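Workshop notebook, Jakencombe bench, Tuesday

Came in to find the overnight run stopped again. The Roloren controller says 972 cycles, no drops, then a clean halt. I don't believe the middle part. If nothing was dropped, why was there a cup under the bench by the door this morning? The log has no idea it left the table.

Writing this down before the explanation from Nillness arrives and we all start repeating it.

What the log claims. Every cycle has a "grip confirmed" line with a time on it. Every one. I scrolled through the last 900 looking for a gap and there isn't a gap, which to my mind is the most suspicious thing in it. We have never had a run that tidy, even on the foam blocks, and those are about as easy to pick up as anything gets.

What I think "grip confirmed" means. The controller asks the gripper to close, the motor current goes up, the current crosses the threshold, and the line gets written. Fine when there's a cup wall between the fingers. But the current also goes up when the fingers meet each other. Somebody lowered the threshold in February to stop the false misses on thin-walled cups, and I can't find a note of what it was before. So an empty close could read exactly like a good one. The manual says finger position is checked as well. I would like to see where.

Tried it by hand, arm in slow mode, nothing within reach of the fingers. Closed on air. Grip confirmed. Opened, closed again. Grip confirmed. Third time the same. So 3 out of 3 with nothing in the hand. That is enough for me to stop trusting the drop count on any run since the change, and that includes the one we sent over for the Liyanage report. Somebody will have to tell them. I'd do it before they ask.

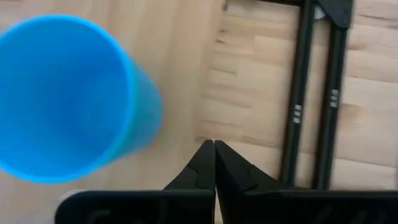

The halt is a separate matter and I don't want the two lumped together. It stopped with "motion limit, joint 2". The supplier's line last time was that this is "expected protective behaviour". Protective of what? The cup position is the same every cycle and the path is the same every cycle, or so we're told, so the joint shouldn't be anywhere near its limit. Either the path isn't the same or the limit isn't where we think it is. The third option is that the arm touched something and the message is just wrong. I've seen that on the older unit.

Checked so far:
Joint 2 by hand with the brake released, turns freely, no notch that I can feel.
Cable at the wrist, a bit of rubbing on the sleeve, no bare wire.
Finger pads, worn on the inside face but no worse than last month.
Base bolts, all tight. One took a very small nip more, which I don't think means anything.
Door switch stops the arm. Tested from both sides.

Not checked: whether the stop button cuts power or only asks the software nicely. The drawing says it cuts power. The drawing also shows a fan we don't have.

On the safety side. A cup on the floor is nothing. What bothers me is that the arm went on swinging at full speed for who knows how many cycles believing it had hold of something. Put a heavier part in that hand and we'd be having a different conversation. Until the check is sorted I want it on slow mode in the daytime and off overnight. There was grumbling about the schedule. The schedule is built on numbers I've just said I don't believe, so I'm not moved by it.

The Nillness update is meant to fix the grip check "and improve stability". No details given. I've asked them what changed and for the old threshold value. Not installing it until I get an answer, and when we do install it the first thing I'll do is close on air again.

16:40. Reply came. They want the log. They've had the log since lunch.

To do: put the position value in the log next to the current, even if we have to write it out ourselves. Dig out the January backup for the old setting. New sleeve on the wrist cable. Leave the fault on screen, don't clear it.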